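Prolham Housewares Group
Minutes, February 14, 2018

Minutes of the previous meeting approved with one correction: the storage fee is 70 a month.

Item 1. Spring order
The Kurtuluş catalog was passed around. Agreed to order 21 cartons, up from last year. Total cost is nearly 4,000 including freight.

Item 2. Container shapes
Rounded ends were discussed again. Members asked how they would sit on a shelf.
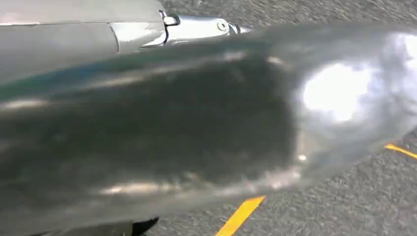
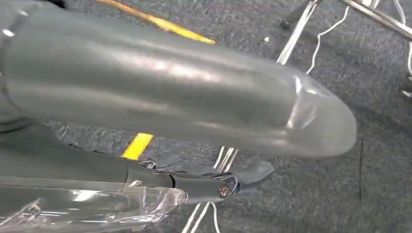

Agreed to ask Janska for a price on a shelf insert with a raised lip. Flat-ended stock stays on the lower shelves until then.

Item 3. Floor space
The carpet will be vacuumed before the cartons arrive. Yellow tape stays down.

Item 4. Other business
Trikonton has not answered about the late invoice. Second reminder to go out.

Next meeting at 9, same room.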